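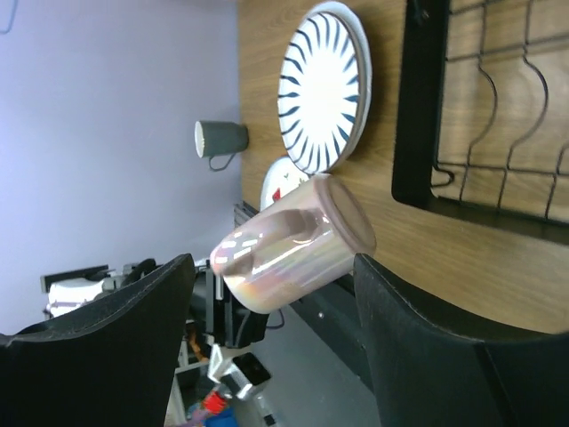
Vadora releases planning software for two-armed kitchen tasks

18/02/2020

The Vadora robotics laboratory has released the second version of Drovomano, its planning and control software for pairs of robot arms working at a shared table. The release is open to universities and small firms from today, together with the recordings and configuration files used by the laboratory's own team at Gundgate.

Drovomano takes the views from a camera overlooking the table and from the cameras carried by the arms, and combines them into a single estimate of where each object lies. A planner then assigns objects to the left or right arm and checks the two proposed paths against each other before either is sent to the motors. In the first version these steps ran one after the other, and an arm could be left waiting while the path of its neighbour was worked out. They now run side by side, and a path may be revised while the arm is in motion.

Development has centred on clearing and stacking crockery. Plates, bowls and cups differ a good deal in shape and finish, and glazed surfaces reflect the overhead lights in ways that upset depth estimates. The new perception module treats bright reflections as missing data and fills the gap from the other views where these are available. Patterned plates are handled separately, as the earlier software would at times report a bold printed pattern as several small objects.
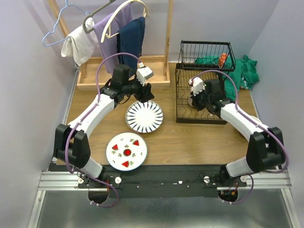

Two arms at the Gundgate table, with plates in front of the left arm and a dish rack at the right.

Kofi Ayaaba, who leads the software group at Vadora, said that the dish rack had taken up much of the past year. "A rack is mostly gaps," he said. "The camera sees the table through it, and the planner has to be told that there is still something there to collide with. We now keep a simple solid model of the rack and let the fingers enter it only from the directions we have approved."

The same approach has been applied to the walls and fixed parts of the workspace. Users enter these once, in a plain text file, and the planner adds a safety margin that can be set separately for each arm. A checking tool included in the release reports any overlap between the margins and the positions in which objects are to be placed.

The recordings released with the software comprise 1,693 attempts at table tasks, of which 529 are marked as failures. Each failure carries a short note giving the stage at which the attempt ended, such as detection, grasp or placing. The laboratory has chosen to publish the failures in full so that other groups may test their own methods against them.

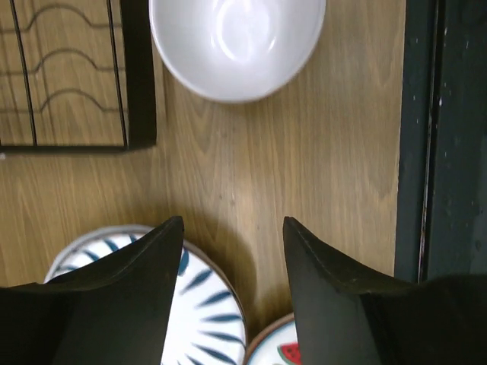 Grasp selection has also been revised. Where two plates lie close together or overlap, the software ranks the possible grasps by how much of each rim is in view from the wrist camera. If no rim can be seen clearly, the arm is moved to a higher position and a fresh view is taken. Operators may follow the ranking on screen and reject a proposed grasp before the fingers close.

The user interface was written with Abubakari, a software firm that has worked with the laboratory since the first version. It allows a recorded attempt to be replayed with all camera views in step, and a planned path to be compared with the path that the arm followed.

Drovomano may be used without charge for teaching and research. Commercial users are asked to apply to the laboratory for a licence. Settings files from the first version can be converted with a script supplied in the release, although custom grasp rules will need to be entered again.

A training day for new users will be held at Gundgate in June. Places are limited and requests should be sent to the software group at Vadora, stating the type of arm and gripper in use.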